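Last updated: April

House Rules for a Juice Robot

I spent most of Friday arguing with Xiaoyan Xue over a juice dispenser, and I came out of it with a rulebook I kind of love. Xiaoyan writes the work instructions for Stirora, our drinks counter setup, and she had 206 lines of them. I wanted 2 pages, tops! We met somewhere in the middle (closer to her end, fine).

The one we fought over longest was who holds the glass. My rule is that one hand owns the glass for the whole pour, and the other hand keeps off it. No passing it across under the spout.

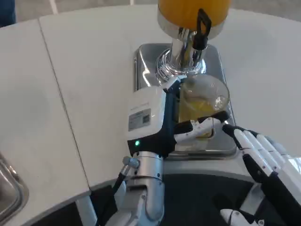 Rule one: hands up before anything moves

Every run starts from the same ready pose, glass on the tray under the spout, both hands raised and clear of it. Xiaoyan calls this "showing your hands" and I've started saying it at home, which my kids hate. The old Durnier checklist let you start from wherever the arms had last stopped, and I never liked that. You'd get a slightly different reach every time and then spend an hour wondering why your logs looked weird. 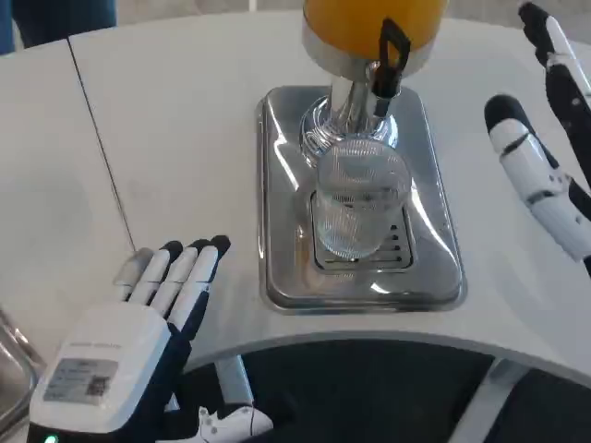 So now if the pose check fails, you stop and reset. No nudging a wrist with your elbow and hoping. I've done it, you've done it, let's all quit.

Rule two: rim under the spout, and keep it upright

Glass or plastic, same rule. The cup stays straight up and the rim sits just under the spout before anyone touches the lever. We also cap the pour at 80 percent of the cup, and I'd go lower if people wouldn't complain.
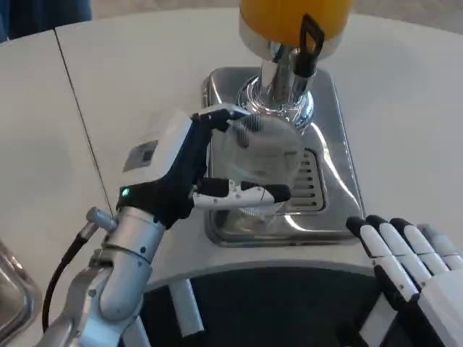 Photo: Stirora counter team

Rule three is boring: wipe the tray between runs and write down that you did. Rule four is still being fought over, so I'll post it when Xiaoyan and I are speaking again (kidding, mostly).

Comments

pourover_pat: We cap at 80 too. Do you log the tray wipes on paper or in Cliltora?

Reply from the author: Paper! On a clipboard, on a string.

Rizvi fan: Please post all 206 lines, some of us enjoy that stuff.

Contact | Copyright, all rights reserved | Back to top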